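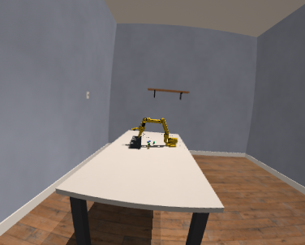
Teleop sessions moved over to the simulated room this month, and the sign-up sheet is filling faster than expected, so get in early if you want a slot before the end of February. Task is the one we call Toft: pick up a small thing, put it in the black box, let go, back off. You drive the yellow arm with the hand controller at desk 4, same as before, only now the table and the walls are all rendered. Start with the blue object, please. Green sits right next to it and people keep going for green first, then clipping the blue one with a finger on the way down. The arm is mounted on the right and the box is over on the left, so your wrist has a fair way to travel. Don't rush the last bit.

Where we've got to. 186 demonstrations recorded, 77 of them kept. That sounds harsh, and a few of you have said so. Naheed Usmani went through the rejects and most went for the same thing – long pauses in mid air while the driver worked out which way was left. The policy learns the pause. We trained on an early batch with the pauses left in and it hung over the table doing nothing at all, very faithfully. So if you get lost, stop, press discard, go again. No one is keeping score of discards.

Bad grasps are a different matter. If you miss and then recover, keep it! We want those. Tomomi Yokoyama has been asking for more recoveries since Cusstead and we've got hardly any, because everybody bins the run the second it looks untidy. Miss, lift, line up, try again, drop it in the box. Perfectly good demonstration. Write "recovery" in the notes field so that she can find them.

Hand guiding on the real arm carries on at Hustlow, mornings only. Two people per session, one on the arm and one on the stop button, no exceptions. Kaj Gunnlaugsson has redone the handle so it no longer twists when you push down, and has asked that the tape be left alone. Please leave the tape alone. If the arm feels heavy in your hand then gravity compensation is off, don't fight it, call Kaj.

Couple of small things on the controller. Gripper is now on the trigger and not the thumb button, which has caught out nearly everyone who learnt on the old one. Speed is capped lower then it was. You can switch the view with the side button, and for lining up over an object it's well worth doing, as the wide view bends things a bit at the edges and your sense of straight down goes with it. Vibeke Þrastardóttir is writing up a one-page guide, draft is pinned by the desk, scribble on it.

Next task after this will be stacking, probably. Justinas Petrauskas wants to try it with the objects in random starting places from the off, where up to now we've fixed them and only shuffled later. Views on that to him directly, he'd like to hear from people who have done a lot of driving. Headset is still away for repair, so it's screen only for teh time being.

Slots are half an hour. Bring your own mug.

Recent items
Urkarura update: what the first policy learned
Hand guiding at Hustlow: new handle, same rules
Notes from the Cusstead visit
How to label a failed grasp
Controller training for new starters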